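Section 4: Setting Up the Flullex Label Printer

Read this section after you have unpacked the printer and before you connect it to a computer. It covers placement, loading the label roll, the first test print, and the settings most people change in the first week. It applies to the Flullex 217 desktop printer. If you have the older model with the side-opening cover, use the supplement at the back of this manual.

4.1 Where to put the printer

Choose a flat surface that does not wobble. The printer needs a hand's width of clear space behind it for the cables and enough room above it for the cover to open fully.

Keep the printer away from radiators, sunny windowsills and open doors. Thermal labels darken when they get warm, and a roll left in the sun for an afternoon may be unusable.

CAUTION: Do not stand the printer on its back, even for a short time. The cover latch can bend.

4.2 Connecting the power

1. Check that the power switch on the rear panel is set to O.
2. Push the round plug of the power supply into the socket marked DC IN.
3. Plug the other end into a wall outlet.
4. Set the switch to I. The status light blinks amber, then turns steady green.

If the light stays amber, the cover is open or no roll is loaded. Go on to 4.3.

Use only the power supply that came in the box. Supplies from other Flullex products have the same plug but a different voltage.

4.3 Loading a label roll

The printer takes rolls up to 70 mm wide. Sillodov and Flukero rolls both fit the standard spindle. Rolls with a large cardboard core need the two adapter rings packed under the foam tray.

1. Press both side buttons and lift the cover.
2. Slide the roll guides apart.
3. Drop the roll in with the labels facing up and the loose end toward you.
4. Close the guides until they touch the roll. They should not squeeze it.
5. Pull the loose end out past the tear bar.
6. Close the cover and press down on both sides until it clicks.
7. Press FEED once. The printer moves the roll forward and stops at the gap between two labels.

NOTE: If the printer feeds several labels and does not stop, it has not found the gap. Hold FEED until the light blinks twice, then let go. The printer will measure the roll and remember it.

4.4 Printing a test label

1. Turn the printer off.
2. Hold FEED and turn the printer back on.
3. Let go of FEED when the light turns green.

The test label shows the firmware version, the roll width and a row of black bars. The bars should be even from left to right. A white line running through all of them means there is dust or glue on the print head – see Section 9 for cleaning.

4.5 Installing the software

1. Download the installer from the support page and open it.
2. Wait for the message "Connect your printer now" before plugging in the USB cable.
3. Choose your printer from the list and click Finish.
4. Restart the computer if asked.

If you plugged the cable in too early, remove it, cancel the installer and start again from step 1. Windows may otherwise set the printer up as an unknown device, and the label sizes will be missing.

4.6 Choosing a label size

The software comes with a list of common sizes. Pick the one printed on the roll's box. For stock that is not listed, choose Custom, then type in the width and height. Do not include the backing paper in the width.

The small size, code 325, suits cables and drawers. The large size, code 2351, suits boxes and shelves. Brandão rolls use their own codes, and a table of these is printed inside the lid of the box.

4.7 Setting the darkness

Darkness runs from 1 to 10 and is set to 6 at the factory. Raise it one step at a time if the print is faint. High settings wear out the print head sooner and make small type look blurred.

4.8 Where to stick the label
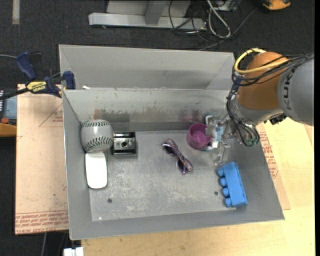 Labels hold best on clean, dry, smooth surfaces. Wipe off dust and grease first, let the surface dry, and press the label down from the middle outward. Worn metal needs a little more thought. On a gray metal bin with a scuffed inner wall and a scratched bottom, put the label on one of the wide flanges at the rim or on the tall back panel, where the contents will not rub against it. Leave the label alone for an hour before handling the bin much.

Do not stick labels over screws, seams or vents. On curved items such as bottles, use a narrow label and run the text along the length of the item.

To remove an old label, warm it with a hair dryer and lift one corner slowly. Any glue left behind comes off with rubbing alcohol – test painted surfaces on a hidden spot first.

4.9 Storing spare rolls

Keep spare rolls in their bags, lying flat, in a cool cupboard. Once a bag has been opened, fold it over and tape it shut. Use the oldest rolls first.

For network printing and shared queues, continue with Section 5.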